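How to write a character backstory for a shared fantasy world

January 4, 2018

These steps are for new players joining the Hidthorpe game, but they should work for most written roleplay. You'll need an hour and the map.

Step 1. Pick a home. Choose a town before you choose a name. Nostham is a river port with 700 people in it, so everybody there knows your character's parents. Restuvis is bigger and easier to vanish into. Write down what the family does for a living and who they owe money to.

Step 2. Write one event from childhood. Keep it to 13 years old or younger. A flood, a bad harvest or a cousin who left with the army will do. Leave the dead parents alone unless you plan to use them in play.

Step 3. Give them a want. It should be something another player can help with or get in the way of. "Wants revenge" is hard to play with. "Wants the ferry licence back from the Kuzmenko family" gives the rest of us a door to knock on.

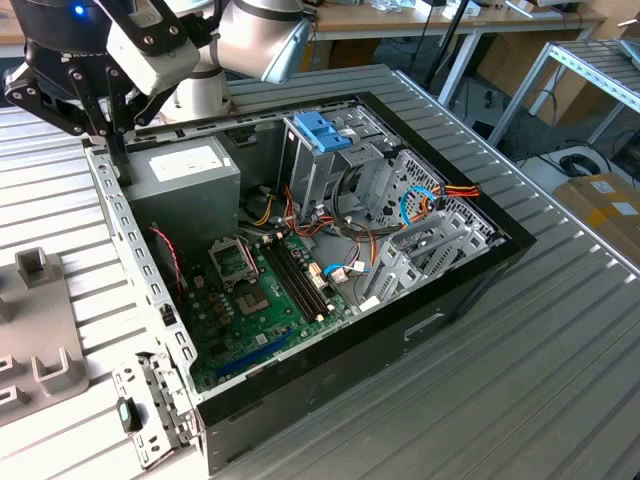
Step 4. Leave gaps. Pick two or three years and write nothing about them. Other players will ask if their character met yours then, and you can say yes.

Step 5. Check the magic rules. Magic in Hidthorpe costs sleep. If your character casts every day, they are tired every day, and their neighbours have noticed.

Step 6. Cut it down. The limit is 600 words. Most first drafts run over, usually in the part about eye colour and armour – trim there first.

When you're done, post the backstory in the new characters thread with the town in the title. Stepan Fedoruk reads them and will answer within 5 days. If he asks for changes, edit the same post and reply underneath so he sees it. The next open intake after this one is in June.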